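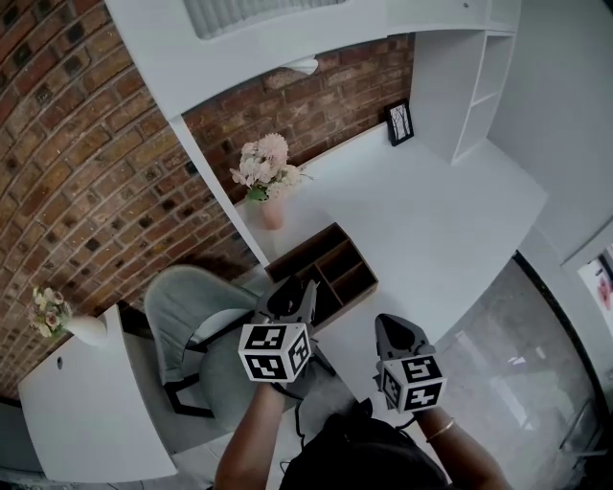
Solledine Writers' Circle: short fiction from the April evenings

The Desk at Number 233

The letting agent's word for it was curated. She read it off her phone in the hall, then opened the door and let me go in first, as if I might need a moment.

I did not need a moment. I saw a long white desk against a brick wall, and a vase.

"It's a very calm space," she said.

I have been told that rooms are calm before. The last one was calm until the neighbours came home. I went over and looked at the flowers, pink and cream and white, with a great round pom-pom of a thing on top. I pinched a petal. Cloth.

"They last," the agent said.

"I'm sure they do."

She told me the previous tenant had written a novel at that desk. I asked which one. She said it was under the name Dubey, or possibly for a firm called Dubey, and that it had done well abroad. I have noticed that things generally do well abroad.

Next to go under inspection was the wooden organiser, all little compartments. People who sell these believe you have paper clips and the will to sort them. I own a biro and a drawer. Still, I found myself putting my keys in one of the compartments, to see how they looked, and then I had to stand there pretending I hadn't.

"And the picture stays," she said.

It leaned against the brick in its black frame, a few bare branches in dark line. I said it looked like a tree in want of a doctor. She said it was Scandinavian. I turned it over and found a sticker from Pelora, the homeware place by the station, marked down.

I turned it back again and leaned it where it had been.

"How much did you say?"

She said 308 a month, bills on top, and up to 100 off the deposit if I signed that afternoon. I told her I never signed anything in the afternoon. She said that was fine, there was a couple coming at 2.

I was on the stairs before I felt in my pocket for my keys.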